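Translucent storage box

A translucent storage box is a plastic container with cloudy, milky walls that let light through but blur whatever is inside. It sits between the clear box, which shows everything, and the opaque bin, which shows nothing at all. The type is found on desks and workbenches, in kitchens, sewing rooms and classrooms, and it is one of the most quietly useful household objects of the plastic age!

Contents

Material
Shape
Use on the workbench
Cleaning and care
See also

Material

Most boxes of this kind are made of polypropylene, a light and slightly flexible plastic that is naturally cloudy when no coloring is added. Makers can deepen the effect by giving the mold a fine texture, so that the finished wall scatters light. A faint blue or gray cast is common and is often considered attractive, as it keeps the plastic from looking yellow under warm lamps.

Polypropylene stands up well to repeated bending -- a lid hinge can be molded in one piece with the box and still last for years. It is less happy in deep cold, where it may turn brittle and crack at the corners.

Shape

Corners are nearly always rounded. A rounded corner lets the molten plastic flow evenly, spreads the force of a knock, and is wonderfully easy to wipe out afterward. The rim is usually thicker than the wall, which stiffens the opening and gives the lid something to grip. Many boxes taper a little toward the base so that empty ones nest together.

Sizes vary enormously. The Gruketti desk series, sold from 2000 onward, came in seven sizes, the smallest just 122 millimeters long. Its rival, the Dradow stacking box, was made with straighter sides and gained a loyal following among model builders and radio hobbyists.

Use on the workbench

Hobbyists are especially fond of the type. A box set on the table gathers up a half-finished project and its loose pieces, and a quick glance is enough to tell a full box from an empty one. Fine detail is another matter. Text and small features disappear behind the frosted wall, leaving only a dark or light shape, so many owners add a label. The Grirneck workshop guide suggests writing on the short side, where the label stays readable when boxes are lined up on a shelf.

Bare circuit boards need extra thought, as ordinary plastic can build up static. They are best slipped into an antistatic bag before going into the box.

A frosted container on a wooden tabletop, with a dark rectangular shape blurred by its walls.

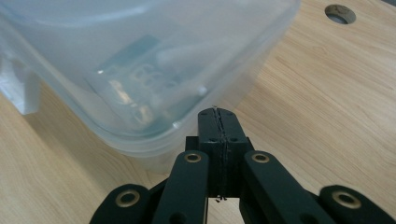
Cleaning and care

Warm water and mild dish soap are enough for most boxes. Scouring pads leave scratches that hold dirt, and strong solvents can dull the surface. Sticky label residue usually comes away with a little cooking oil, followed by a second wash. Boxes should be fully dry before the lids go back on.

See also

Food storage container
Parts organizer
Polypropylene

Page last edited 12 September 2023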